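Search this site... Search

23 Oct 2020

Second day with the Cleltine kit. Luvgate wants a yes or no on it before the trial period runs out in November, and I would like to have my numbers in before then.

Unboxing and assembly took most of yesterday. The manual skips the step where the finger width is zeroed, so the first batch logged every opening as negative. Fixed by closing the fingers fully, powering down, and restarting with them closed. I wrote to Segura support about it and got back a link to the same manual.

Today was collection. The target in the trial plan is 1000 demonstrations on small packaged goods, and I have 427 in the log. Of those, 270 pass the Sadell checker. Most of the rejects are tracking loss at the start of the motion, where I lift too fast. The others are short files, under the minimum length, and I suspect the trigger switch. It needs a firm press and the click comes before the contact does.

Weight is fine for the first hour. After that the wrist notices. The grip angle is fixed, and I would pay extra for one that tilts. Cable exit is on the wrong side for me, but that may be different for a left-handed user. Storage use is higher than the data sheet says, almost double, and the kit gives no warning before the card is full. I lost a short run that way before lunch.

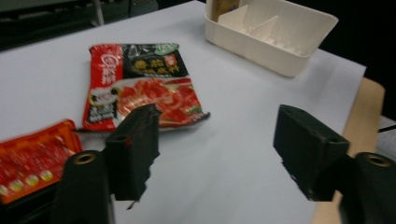 The fingers are the part I would change first. Printed black, simple to swap, and the threaded inserts in the mounts look like decent brass. The gripping edges are another matter. They are rough and uneven along the inside, and a foil packet lying flat gives them very little to get hold of. The crinkled corner on the red and black one is the best place to start from, so I have been approaching from that end. Rigid items have been no trouble at all.

Asked for a price on 2 spare sets of fingers with a softer edge. Also want to know if the checker can run offline - the upload takes longer than the recording.

Tomorrow: new card, slower lifts, replace the trigger switch if I can find one that fits.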